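Gramenlow Community Workshop
Young Makers' Pages, 28th May

## How a Robot Learns to Hold Things

Many robots need a way to pick up objects. The part that does this job is called a gripper. A gripper may have two fingers, three fingers or more. Members of the Gramenlow Community Workshop are building a robot with a two-fingered gripper, and the project is named Rondura. These pages explain how the work is done.

### Why does the team use a computer first?

A robot arm has motors, and motors can push hard. If an instruction is wrong, the arm may bump into the bench or bend one of its own parts. For this reason, new instructions are tried on a computer before they are given to the real machine. The computer draws a copy of the robot and works out how each part should move. This is called a simulation.

A simulation can be stopped at any moment. It can also be started again from the beginning as many times as the builders wish. Karabo Mabaso, who leads the Rondura project, keeps a notebook in which every practice run has a number. The notebook has now reached run 901. 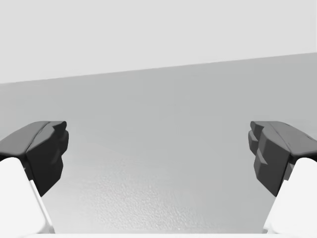
*The two gripper fingers in the simulation, spread wide apart with nothing between them.*

### How does a gripper close?

The fingers of this gripper face each other. When the robot is told to close them, they move toward the middle. When it is told to open them, they move apart. Before it picks up an object, the gripper must be opened wider than the object is.

Next comes the squeeze. A gentle squeeze may let a heavy object slip. A strong squeeze may crush a soft one. Your own hand solves this problem every day. You hold an egg in one way and a hammer in another, and you seldom have to think about it. A robot must be given a number for each squeeze, and finding a good number takes patience.

### Try this at home

You will need two wooden spoons, a sponge and a small ball.

1. Hold one spoon in each hand.
2. Lift the sponge using only the spoons.
3. Lift the ball in the same way.
4. Wrap a rubber band around the end of each spoon and lift the ball again.

Write down which object was easier to lift, and whether the rubber bands made a difference.

### Words to know

**Gripper:** the part of a robot that holds objects.

**Simulation:** a copy of something, made on a computer, that can be used for testing.

**Run:** one try, from start to finish.

Children who wish to visit the workshop must come with an adult. Closed shoes are required at the benches.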